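Aushilfe (m/w/d) für Requisite und Warenpräsentation gesucht

Stoltska verleiht Lebensmittelattrappen und Tischdekoration an Möbelhäuser, Musterküchen und kleine Bühnen. Für unser Lager suchen wir ab Mai eine Aushilfe in Teilzeit, zunächst befristet auf zwei Jahre.

Der Bestand umfasst zurzeit 1.692 Teile, davon 559 Obst- und Gemüsestücke. Nach jedem Verleih kommen die Kisten zurück und müssen ausgepackt, mit dem Lieferschein verglichen und neu einsortiert werden. Das ist der größte Teil der Arbeit.

Ihre Aufgaben:
Rückläufer auspacken und auf Kratzer oder abgebrochene Stiele prüfen
Kunstobst abstauben und nach Sorten in Schalen legen
Bestellungen zusammenstellen und bruchsicher verpacken
Klebereste von Tischen und Schalen entfernen
Bestandslisten am Rechner pflegen

Was Sie mitbringen:
Sorgfalt und eine ruhige Hand
Deutschkenntnisse, die für Lieferscheine und kurze Telefonate reichen
Erfahrung in Dekoration oder Lager ist willkommen, aber keine Bedingung

Gearbeitet wird an drei Vormittagen pro Woche. Die Einarbeitung übernimmt Abena Asante. Sie betreut auch die Sortierung des Obstes — Banane, Mango und Mangostan gehen derzeit am häufigsten hinaus, meist als gemischter Satz.

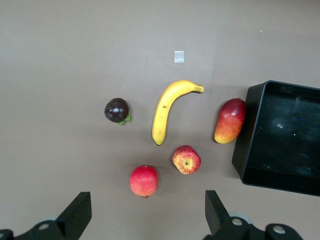 Vor einer Zusage laden wir zu einem bezahlten Probevormittag ein. Dabei stellen Sie eine kleine Bestellung zusammen und verpacken sie. Eigene Arbeitskleidung ist nicht nötig, Handschuhe und Schürze liegen bereit.

Bewerbungen mit kurzem Lebenslauf — ein Foto brauchen wir nicht — richten Sie bitte schriftlich an Ernő Szekeres, Stoltska, Personal. Geben Sie an, an welchen Vormittagen Sie arbeiten können. Fahrtkosten zum Probevormittag erstatten wir gegen Beleg.

Stand: 2. Januar 2025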